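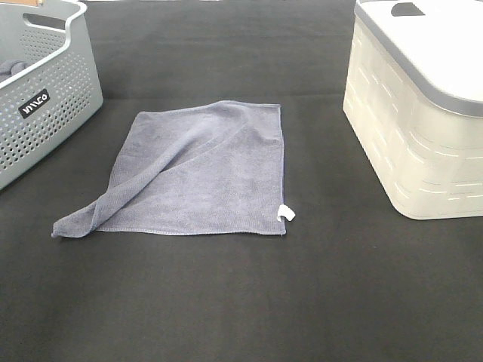 Bogdan Cieślak
Product Lead, Soltis cloth kit

Soltis Towel Station

Soltis is our tabletop kit for recording cloth handling examples. You get a dark covered work surface, a fixed camera mount, a set of microfiber towels, two containers, the arm mounting hardware and the Fotow recording software, and at the end of a day you have a folder of episodes your learning system can train on. I have been working on this thing for a long while and I still get a kick out of watching a new lab record its first towel!

Cloth is a wonderful subject for imitation learning. A mug has one shape. A towel has as many shapes as you have patience for, and a corner flipped back over the body can hide the very edge the arm needs to find next. The policy has to learn what to do with a flat towel, a twisted one, a bunched one and everything between, and the only way it gets there is by seeing a lot of them, handled well, by a person who knows what they are doing.

What the station is for

The standard task takes one towel at a time from the basket to the work surface, through a fold, and on to the finished stack. Some of our users only record the fold. Others care about the pick, or about straightening a towel after a bad drop, and the software lets you split a task into named stages so you can collect just the part you're short of. The stage list is a plain text file. Edit it however you like.

The surface

We tried a lot of coverings before settling on matte charcoal. It doesn't throw glare back at the camera, and mid-tone cloth stands out from it cleanly, hems included. Small white care tags show up brilliantly against it (leave them on the towels, please, they are a lovely landmark for telling one corner from another). The cover lifts off for washing. Lint does collect, so we put a roller in the box, and a quick pass before each session is plenty. A few specks in the recordings won't hurt anything and may even help a little.

The towels

Each kit ships with 11 towels in one color. Same-color sets make for harder and better data, in my opinion, and if you want to mix colors later you can bring in your own from any store. Wash new ones once before recording, since fresh microfiber is stiffer than it will ever be again and your early episodes won't match the later ones.

Containers can be swapped freely. A perforated laundry basket on one side and a lidded storage bin on the other makes a good starting layout. Move them a little between blocks of episodes. A system that has only ever seen the basket in one spot tends to get attached to it.

The arm and gripper

The mounting hardware fits the Candar arm out of the box, and there is an adapter plate for labs that have something else. Fit the wrist bracket first, then the arm base, then run the cable check in Fotow. With the two-finger gripper, pinch a corner with a modest amount of fabric between the fingers and lift straight up. Operators who grab a big handful get a secure hold and a terrible fold.

You drive the arm with the hand controller. New operators usually move too fast. Slow, smooth demonstrations train better than quick jerky ones, and they are also far less tiring to give. Our own practice is to let a new operator do a full block that we throw away, then start keeping episodes on the second block.
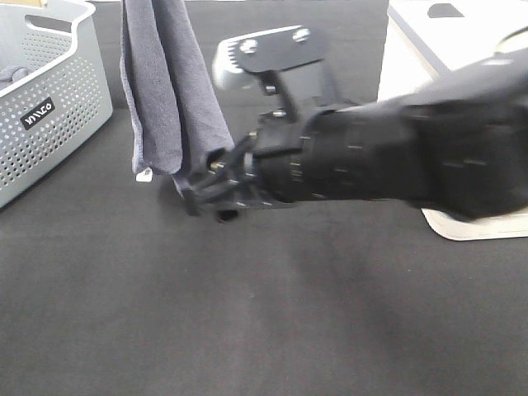 Do I need to delete the episodes where the towel slips out of the gripper?

Keep them, and mark them. If the operator recovers and finishes the fold, the episode is often more useful than a clean one, because it shows the arm how to get out of trouble. If the operator gives up partway, tag it as a failure and leave it out of the main training set. Fotow has a one-key tag for both cases.

Recording and review

An episode starts when you press the pedal and stops when you press it again. The software saves video, joint positions, gripper opening and the stage labels together, with one shared clock, so there is nothing to line up afterward. Review happens in a simple grid of short clips. You can get through a block in the time it takes to drink a coffee, and I really do recommend doing it the same day, while the operator still remembers which towel went sideways.

Our reference set has 62 blocks in it, recorded by 4 operators who each have their own habits. I love that about it. One of them always starts with the far corner and another smooths the cloth before every fold, and a policy trained on all of them copes with a messy start much better than one trained on any single person. If you can get more than one pair of hands on the controller, do.

What's in the box

Work surface with removable cover
Fixed camera mount, side or overhead
11 microfiber towels
Perforated basket and lidded bin
Wrist bracket and arm mounting hardware
Hand controller and foot pedal
Fotow license for one workstation
Lint roller
Printed setup guide

The arm, gripper, camera and workstation are sold separately.

Latest changes

The version released on 25th April has a stiffer wrist bracket and a longer pedal cable, both asked for by the team at Kołodziej, who have put more hours on this kit than anyone outside our own shop. Owners of the earlier bracket can order the new one as a spare part, number 59 on the parts list. It uses the same bolts.

Setup questions come straight to my desk. Send a short clip of your station along with the question if you can, and include the stage file if you've changed it.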